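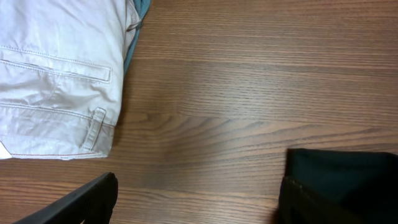

Folded trousers on the table upstairs at Piretlow, pale grey, back pocket flap uppermost.

Piretlow open day, October. Notes typed on the train home so excuse the state of them.

Got there late, missed the welcome talk. Tea from an urn, good flapjack. Queue to sign in was right down the stairs. Delia Valdebenito was taking groups of 19 round the mending and finishing floors, managed to squeeze onto the last one before lunch.

Cutting room first. Loud, couldn't hear half of it. They do shirts for Wusidel and a bit of workwear for Coelho, some 100 pairs of trousers on a busy day. Bigger place than it looks from the road.

Upstairs much quieter. Folding tables, brown wood, lovely grain. Spent ages over the pale pair. Neat parallel topstitching round the pocket flap, squared corner, belt loop standing up slightly from the cloth. And a thin line of reddish-orange stitching along the bottom edge of the fold, so easy to miss. Teal blue cloth showing underneath down one side, didn't get chance to ask if it was lining or another garment alltogether. Nice together anyway. Soft creases in the cotton, which I like, can't be doing with trousers pressed like card.

Had a go at folding. Delia's way: legs together, smooth the seat, fold up, turn over, leave the pocket on top. Took me 4 tries. The lady next to me did it first time and went off to look at buttons.

Shop by the back door, seconds on a rail. Bought a Pelorside apron, one wonky pocket. No changing room, take a tape measure.

Getting there: bus 132 from the station, ask for the mill gate. Parking is hopless. Wear flat shoes, the stairs are steep and there's no lift on that side.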